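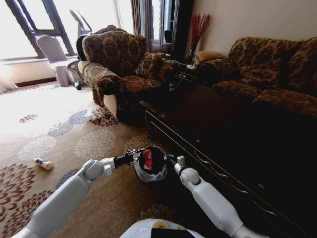

According to Viera Vrabec, the small wastebasket has had more effect on how people sort their trash than any bin at the curb, and most histories of household waste leave it out. The view is set out in her study *Under the Desk*, and it is disputed. Thomas Tedesco has answered that the size and placing of indoor bins simply follow the collection service outside, and that the basket changes only when the truck does.

# Wastebasket

A **wastebasket** (also *wastepaper basket*, *trash can*, or, in British usage, *bin*) is a small open or lidded container kept indoors for dry or light refuse. It differs from the kitchen garbage can, which is larger and meant to hold food scraps, and from the outdoor can or cart, which is handled by a collection crew. Most homes have more than one, usually in the bathroom, the bedrooms, and near a desk or sofa.

## Names

The older English term is *wastepaper basket*, and both parts of it were once literal. The container was woven, and it held paper. Spoiled letters, envelopes, wrappers, and pencil shavings made up most of what went in. The shorter *wastebasket* is mainly American and is still used for plastic and metal containers that have nothing woven about them. In everyday American speech *trash can* covers both the small indoor kind and the large outdoor kind, and shops often use *wastebasket* to keep the two apart.

In office slang the word has been used for ideas and drafts as well as paper. A "wastebasket category" in the sciences is a group into which items are placed when they fit nowhere else. The phrase is common in the classification of fossils and of plants.

## History

### Before the basket

For most of history a household had little dry waste to store. Paper and cloth were costly and were sold or used again. Ashes were kept for soap making or spread on gardens, food scraps went to animals, and anything that would burn was put in the fire. A room with an open hearth needed no other place for a scrap of paper. Broken pottery and bones were thrown in a pit or heap near the house, and such heaps are now a main source of evidence for archaeologists.

### Paper and the office

Cheap paper made from wood pulp came into general use in the second half of the nineteenth century. Offices grew at the same time, and clerks produced more scrap than a stove could take. Baskets of willow or split wood were set beside desks and emptied at the end of the day. The contents still had some value, and in many cities they were sold to paper dealers by weight.

Fire was a concern in rooms where people smoked. Metal baskets were sold to offices as a safer choice, and later models had solid sides to hold in flames. Many fire codes still have rules on what kind of container may be used in hospitals and other public buildings.

### Central heating and packaging

Two changes brought the wastebasket into every part of the home. The first was the spread of central heating, which removed the hearth from bedrooms and parlors. The second was the growth of packaged goods. Soap, razor blades, candy, and medicine came in wrappers that had to be put somewhere, often far from the kitchen. By the middle of the twentieth century a small basket in the bathroom was standard in American houses.

Molded plastic replaced wicker and metal in most low-cost baskets after the Second World War. It was light, it did not rust, and it could be rinsed. Zdeňka Kuruc, in a survey of mail-order catalogs, found that woven baskets moved from the office pages to the home décor pages within a few years, where they have stayed. The survey runs to 198 pages and also covers umbrella stands and laundry hampers.

## Design

### Shape

Most wastebaskets are wider at the top than at the bottom. The taper lets them be stacked for shipping and makes them easy to empty by turning them over. It also makes them easier to tip, and some makers add weight to the base. Rectangular and oval baskets fit against a wall or between a toilet and a sink cabinet. Round ones are more common beside desks.

The rim is often rolled outward. A rolled rim stiffens the opening, gives the fingers something to hold, and keeps a liner from sliding down. On thin plastic baskets it is the part most likely to crack.

### Lids

Open baskets are usual in bedrooms and offices. Lidded ones are preferred in bathrooms and in homes with pets or small children. The main types are:

- **Swing lid.** A panel that turns on two pins. It hides the contents but has to be touched, and it jams when the basket is full.
- **Step lid.** Raised by a foot pedal. The pedal linkage adds cost and tends to fail before the rest of the can.
- **Lift-off lid.** A loose cover, found mostly on small bathroom and countertop models.
- **Sensor lid.** Opened by a battery-powered motor when a hand comes near.

### Size

There is no single standard. Household wastebaskets are sold by volume, in quarts or gallons in the United States and in liters elsewhere, and the stated volume is usually measured to the brim. A lined basket holds less than its label says. Liner sizes are also given by volume, and a bag that matches a basket in gallons may still be too narrow for the rim if the basket is wide and short.

## Liners

The plastic garbage bag was developed in Canada around 1950 and was first sold to hospitals and other institutions. Home use followed in the 1960s. Before that, people lined baskets with newspaper, used a paper sack, or did without and washed the basket from time to time.

Small liners are made in clear, white, black, and tinted film. Clear film lets workers see what is inside and is required by some building managers and recycling programs. Many households use grocery or produce bags in place of bought liners. Where shops have stopped giving out thin bags, sales of small liners have sometimes gone up. Studies differ on how much of the saving in plastic is lost in this way.

A liner that fits poorly traps air beneath it and rides up as trash is added. The usual remedies are a knot in the slack at one corner, a rubber band around the rim, or a small hole low in the basket to let the air out. Some baskets have an inner ring that clamps the bag and hides its edge.

## Placement and use

Studies of offices have tended to find that people use whatever container is closest. When a desk has a wastebasket and the recycling bin is down the hall, paper ends up in the trash. This has led some employers to remove desk baskets and provide shared stations.

The town of Ornstead tried a version of this in its public buildings. Desk baskets in 4 departments were replaced by small side caddies hung on a larger paper bin. Ibrahim Akinola, reporting on the trial, wrote that sorting improved and complaints rose, chiefly over fruit peel. The caddies were kept in the library and the records office. The other departments went back to baskets in March of the following year — the cleaning contract had been written around them and could not be changed sooner.

A similar trial at the Jumdale schools was dropped early, and no results were published.

In homes the pattern is less studied. Deming Zeng, working from household diaries, noted that bathroom baskets receive a large share of cardboard tubes and plastic bottles that could be recycled. A second basket in the same room was rarely kept up for long. Lack of floor space was the reason most often written down.

## Care

Plastic and metal baskets can be washed with warm water and dish soap and left upside down to drain. Wicker should be brushed or vacuumed, then wiped with a damp cloth, and it should not be soaked. Damp trash left in an unlined woven basket will stain it.

## See also

- Garbage can
- Municipal solid waste
- Paper recycling
- Waste sorting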